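Chapter 2

The Arm Comes to Brastcombe

In the June before the machines arrived, the staff of the Brastcombe returns centre were given a mug each and a leaflet called Working Alongside. The mugs lasted longer. The leaflet promised that nobody's job would go, that everyone's job would get better, and that questions were welcome, and it gave an email address for the questions which had been spelt wrong.

Brastcombe handled goods that people had bought and then thought better of. A parcel came in, someone opened it, looked at what was inside, decided whether it could be sold again and put it in the right tray. On a good shift one bench could clear 198 parcels. The firm that owned the site, Abou Jaoude, wanted more, and bought a two-armed sorting system named Asent from a supplier in Trilstead. It was to be taught its trade in simulation first, handling household objects that existed only in software, and then let loose on the real thing.

Arlo Ridgeway had worked the benches for most of his adult life and was made a "cell supervisor", a title that came with a lanyard and a rise of 50 pence an hour. He had expected to watch the arms work. Mostly he cleared up after them. Asent was quick with boxes and hopeless with anything in a soft bag, so the soft bags came to him, along with whatever was sticky, tangled or leaking. His old job had been a mixture of easy parcels and awful ones. The new one was made entirely of the awful ones, and the easy parcels, during which he used to talk to the person at the next bench, now belonged to the machine.

Managers tend to call this "freeing people for higher-value tasks". We shall meet the phrase again in Chapter 5, where it does not improve.

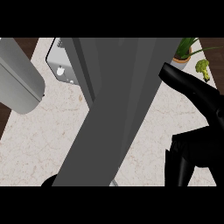

Nisreen Chidiac had the other new job. She moved from the benches to an upstairs office, where she went through simulated attempts on a screen and marked each one as a pass or a fail. She had 872 of them to get through in her first stretch, and she was good at it, for the plain reason that she had handled returned goods herself and knew how they ought to be held. Her job title was "data assistant" and her grade did not change. When she asked why, she was told that the work needed no special skills. When she asked to go back downstairs, she was told she could not be spared.

Both answers came from the same manager, and he seems to have meant both. They raise the main question of this chapter: when a machine learns part of a job from the people who do it, who is paid for the lesson? We begin with how the pay grades at Brastcombe were drawn up, and by whom.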